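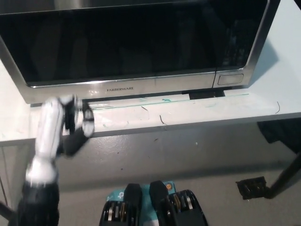

Buyers should set aside money for grippers and spare parts before they settle on the number of arms, Iida Halonen told the planning session in Dorkville, and most first budgets leave that line blank.

Print | E-mail

DORKVILLE, July 16, 2024 – Treltotari will open its equipment planning service to outside customers in November. The service helps small firms price a robot purchase over 3 years, including training, repairs and floor space.

Each customer gets a written cost plan and a list of household and kitchen tasks to try before signing an order. Microwave doors are on the list. A basic plan costs $600. A plan with a site visit costs $2,351.

"We ask what the work is first and talk about models later," said Milagros Jara of Treltotari.

Plans can be paid for from this year's budget and used next year. Requests go to the Treltotari sales office in Dorkville.

Print this release | E-mail this release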